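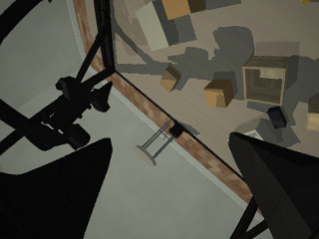

## Clastard body-worn recorder, stop-and-search kit

Updated Sep 3, 2021 – prices and lead times below replace the May sheet.

Body-worn video for council enforcement teams, door staff, and the small legal charities who have been asking us for one they can lend to clients. Clip on, slide the switch, records. Slide back, stops. No screen to fiddle with during a stop.

**What you get**

- Clastard recorder, black, with klick-fast stud
- Magnetic plate for thin jackets
- Docking cradle, single bay
- Mains lead, UK plug
- Printed log pad, 21 sheets, carbon backed
- Sostell desktop software, one licence

**Spec, short version**

- Battery: 11 hours recording, longer on standby
- Pre-record: 4 seconds, can be switched off by an administrator
- Storage: built in, encrypted, no card slot
- Audio: twin mics, mute not available to the wearer
- Sealed against rain. Not for submerging

**Audit trail**

The bit solicitors ring about. Every clip gets a hash when it closes, and Sostell logs each view, export and deletion against a named login. Exports carry the log as a PDF. If a complaint goes to a hearing, both sides can see who opened the footage and when. Deleting needs two logins. Can't be changed, please don't ask.

Ethnicity and reason-for-stop fields are in the log by default. They can be made compulsory before a clip will close off – Ruben Koster in support will set that up over the phone, takes a few minutes. Monthly breakdown by officer, area and time of day comes out as a spreadsheet. Redaction (faces, number plates) is a seperate module, see below.

**Prices, ex VAT**

- Single kit: ask, depends on licence length
- Team pack, 4 recorders, four-bay dock, three-year licence: £2,789
- Redaction module: per desk, yearly
- Spare battery: not user replaceable, send the unit back

Charities and law centres get the team pack on split payments. Email Sofia Esteves with your registration number.

**Delivery**

Team packs 21 working days at the moment. Singles usually quicker. Docks are shipping from our Segura warehouse so may turn up in a different box on a different day. Sign for both.

**Questions we get**

*Can the person stopped ask for a copy?* Yes, through whoever holds the footage, normal subject access rules. Sostell has a template letter, edit it before you send it.

*Does it stream live?* No. Flumuvwood, the older model, did and it ate the battery. Dropped.

*Old Flumuvwood docks?* Won't fit. Different pins.

*Training?* Half a day, remote, with Purificación Cordero. Covers notices, retention and what to do when someone objects to being filmed. Bring your own policy if you have one, a draft is fine.

**Returns**

Unused kit back within 21 days, in the box. Wipe the recorder first or we have to report it as recieved with data on.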